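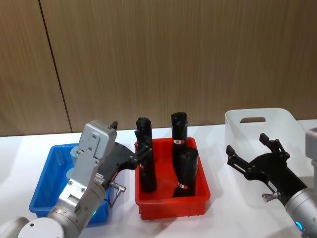 Two-arm sorting cell, blue / red / clear bins. Left gripper over the blue bin's rim, reaching toward the red bin.

17 Jul 2026
Visit to Timmermans, demo cell in the back hall. Present: Kaja Adomaitis (host), Leanne Ashworth, me. Leanne's notes cover the pricing talk and are filed separately. These cover the cell.

Purpose of the visit: decide if a two-arm layout is worth a trial on our returns bench. Our current setup is the single Potov arm with the Flirnum vacuum head, which does flat packs well and round parts badly.

Layout. Fixed white table, wood paneling behind it, arms coming in from either side. Blue bin on the left, red in the middle, clear one on the right. The colored bins are shallow with flared walls. The clear one is taller and has a handle slot in the back wall. Both arms carry black two-finger grippers. Status lights are green on the left arm and blue on the right. I asked Kaja if the colors mean anything and she said the left one is a power light and the right one is the mode ring, so they should not be compared.

Parts. Gray-blue cylinders for the blue bin, black ones for the red bin. The black set is mixed on purpose: one tall and narrow with an uneven surface, the others smoother, different heights and widths. They carry red-and-white label bands. Kaja says the bands are not read by the system. Sorting is on color and outline only. Our own parts would need the label read, so this is a gap. Ask for the barcode option in writing.

Control. Paketti runs on a PC under the table. One process plans for both arms. The operator picks a source bin and a target bin, and the planner assigns the arm by reach. The center bin is in the shared zone and only one arm may hold it at a time. The lock is released when the wrist clears a plane set in the config, and the plane is set by hand. Leanne asked what happens if somebody moves the bin after setup. Answer: the plane stays where it was. Kaja recommends fixed stops on the table. We would want those anyway.

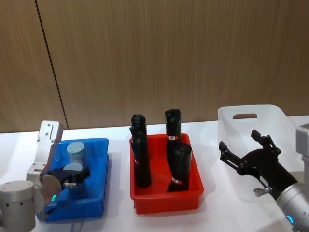 Approach angle was the part I cared about most. With upright cylinders in a shallow bin the fingers can come in over the rim at a slant and still get a decent grip on the upper half. The tall bin does not allow this. For picks out of it the wrist has to go nearly vertical, and the planner slows down because the housing gets close to the wall of the bin. Kaja's advice was to use tall bins as targets only. Our returns totes are all tall. Either we change totes at the input side or we tip them, and tipping brings back the problem of round parts rolling.

Leaning parts. I asked for a run with a part left at an angle against its neighbor. The planner treats it as a separate case: it estimates the axis from the visible outline and turns the gripper to match. If the estimate is poor it skips the part and comes back after the others have been moved. There is a retry limit, default 5, then it stops and calls the operator. I would set it lower for us.

Cycle data, from their log and not timed by me: 763 picks on the current finger pads. Pad change is recommended at 4,000. Pads are held by 2 screws per finger and can be changed without recalibrating, according to the manual. Kaja did not do a change while we were there, so this is unconfirmed.

Calibration. Camera to table is done with a printed board, camera to arm with a touch routine at the table corners. Both arms have to be redone if the camera is bumped. No automatic check for drift. Our bench shakes when the baler next door runs. Need to measure that before any hardware arrives, and bolt the camera post to the floor, not to the bench.

Cables. The side connectors on the wrists stick out further than I expected from the drawing. The CAD model we were sent does not include them. Asked for an updated model. Until we have it, add clearance to the wrist envelope in our layout.

Safety. Their risk assessment covers demo use with a trained person standing by. It does not carry over to us. Separate job.

Open items
- Barcode option: Leanne to request, with lead time.
- Updated wrist CAD: Kaja to send.
- Vibration at our bench with baler on and off: me.
- Send Timmermans a box of our worst parts, including the ones with shrink wrap. They will run them and return the log in August.
- Check if the Potov controller can hand over to Paketti or if it has to be replaced. Kaja thought replaced. Flirnum support may know more.
- Low totes: ask stores what they have with flared sides before buying any.

My view for now is that a trial is reasonable if the label reading works. Not before.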